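Moved from packing to "demonstrating" for the new robots, is it normal to feel strange about it?

Posted by Rinemum
December 17, 2023

Hello everyone, I hope this is the right section. I've been a packer at a mid-sized housewares warehouse for 14 years, and in July our company (Bralletti, if any of you know them) told us that some of the kitting work would be going over to robot arms. They asked a few of us to switch to what they call demonstration work. You hold a gripper in each hand and do ordinary handling jobs at a table, over and over, and the recordings are used to teach the arms.

The people are kind and the pay is the same, so I feel a bit silly complaining. But I used to finish a shift and see pallets going out the door, and now I put a thing in a drawer, take it out again, and that's my morning. My target is 74 good repeats a shift. My wrists are sore by lunchtime in a way they never were with cartons.

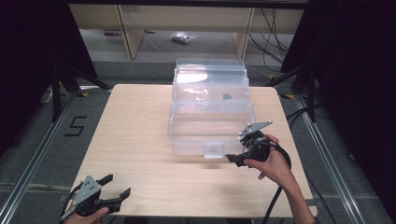
What I'd love to know from anyone who has been through this is whether it settles down, whether I should be asking for anything in writing about my old position, and whether there's a trick to the clear plastic stuff. I find it terribly hard to judge where an edge is when everything is see-through, and my supervisor, who is lovely but has never done it, just says to go slower.

Virgil Pană

Welcome, and no, you're not being silly at all. I made nearly the same move at a parts distributor and I remember coming home the first few weeks and having nothing to tell my wife about my day, which after years of grumbling about late trucks was a very odd feeling for both of us!

It did settle for me, though it took longer than I'd been told it would. What helped most was getting to see what happened with the recordings. I asked if I could spend an hour every so often with the people running the arms, and once I could see which of my habits had carried over and which were causing trouble, I stopped feeling like I was moving things around for no purpose. Ask for that. They may well say yes, because you know things about handling goods that they don't.

On the written part, please do it, and soon. I'd want your job title, your pay grade, whether your years of service carry over, and what you go back to if the demonstration work ends. We had a nice manager too, and then she moved to another site and the new one had never heard of half the things she'd promised us. A short email saying "just confirming what we discussed" is a perfectly friendly way to start.

For the wrists, ask about switching tasks every hour or so and see whether the table height can be changed. Have a look at where the cables run as well. Mine used to drag on the handle and I was fighting that weight all day without noticing. If it keeps hurting, report it properly so there's a record, and see a doctor.

With clear plastic I line myself up on a corner and not on the face of the thing, and I move my head a little before I reach. Slower is right, I'm afraid, but it's an annoying thing to hear from someone who isn't holding the grippers.

Zisadar

74 sounds high to me but it depends on the task. Ours dropped the number when enough of us said something. Also ask if the failed tries count toward it.

Mocanu

I'm going to be the grumpy one. At my place 3 of us went over to the robot side and the packing jobs we left were never filled again. I don't regret it, I do maintenance on the cells now and I like it better than packing, but I only got there by asking for the training before they offered it. So get your letter like Virgil says, and put your name down for any course going while they still need you at that table.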